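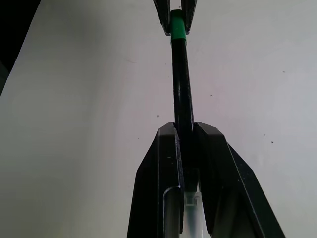
Markers wear out at the tip long before the barrel shows it, and the barrel is what most people look at when they sort a drawer. This gallery covers the pens and markers kept at the Ekside drawing room, with notes on storage and marking. Color is read from the cap or band and never from the body. On a dark, slightly glossy barrel like this one, with pale scuffs and flecks along its length, the green near the end is the only quick identifier. Scuffs of this kind are cosmetic and are not grounds for disposal.

Storage
All markers lie flat in the Clonden trays, 4 to a slot. Upright storage is limited to pens with a marked tip direction. Trays are labeled on the short side with the color name and the month of filling (current set: March).

Green
Used for corrections on plan sheets and for nothing else. Green is the lightest of the working colors on tracing stock and needs a slower stroke. Draw a test line 6 inches long on scrap. If it breaks, set the marker aside.

Cleaning
Wipe the barrel with a damp cloth, working away from the cap end. Solvent dulls a glossy finish and lifts printed text. Let the barrel dry before it goes back in the tray.

Caps
Push until the cap seats. A cap that turns freely does not seal. Replacements are in the Venisard box, shelf 3, sorted by diameter. Żak caps fit loosely on the older barrels and should be kept separate.

Stock list
The drawer sheet runs to 205 lines and is kept by Lucero Mosquera. Strike out discarded items by line number and add new ones at the end. Do not reuse numbers.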